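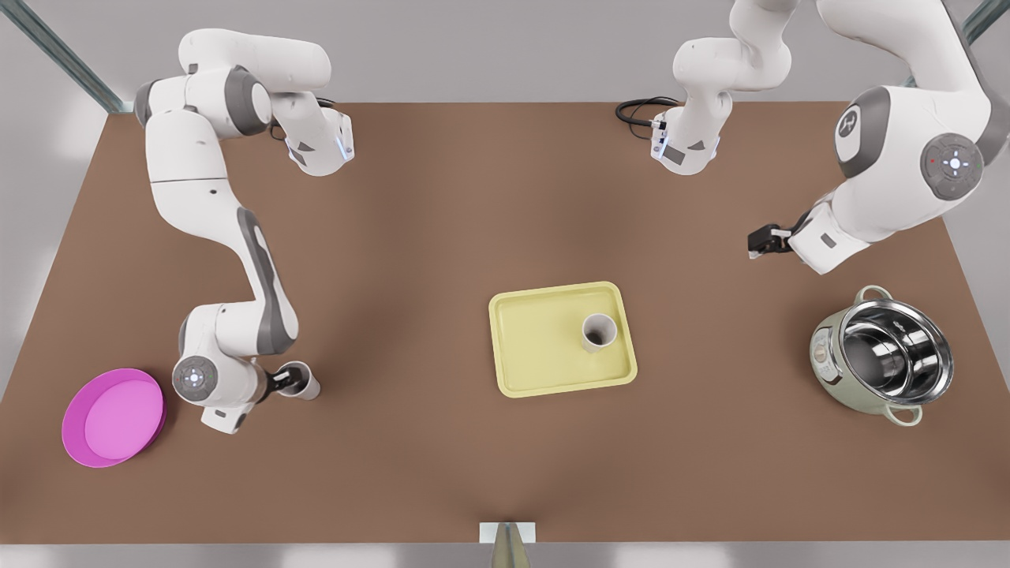 Is it cheaper to buy two arms at once or add the second one later? Buying both at once costs less if the second arm is needed within a year, mainly on mounting and calibration.

Thread on how we budgeted our two-arm bench at Sadell. 1/7

2/7 The arms are the easy line. Condar quoted both in one package, grippers included, with a discount for ordering before November. The quote left out mounting frames, cable sets and spare fingers.

3/7 We set up the layout in simulation before signing anything. Test job is table clearing: cups onto a tray, a plate on the left, a cooking pot on the right. Reach and arm-to-arm clearance came out of that, and so did the table size.

4/7 Spares. Finger sets from Drullia are 88 dollars each. We planned for four. A coiled cable lying on the worktop will get snagged sooner or later, so add 60 for clips and sleeves.

5/7 Frame posts: 413 dollars a side from Hettiarachchi, cut to length. Cheaper stock flexed under load and we sent it back.

6/7 Installation was nearly 277 dollars over the estimate. The floor needed anchors and the quote assumed a bolted bench. Ask what the installer assumes about your floor.

7/7 Still open: service contract. Condar wants three years up front, per arm. We asked for one contract covering the pair and are waiting on the number. Will post the revised sheet when it comes in.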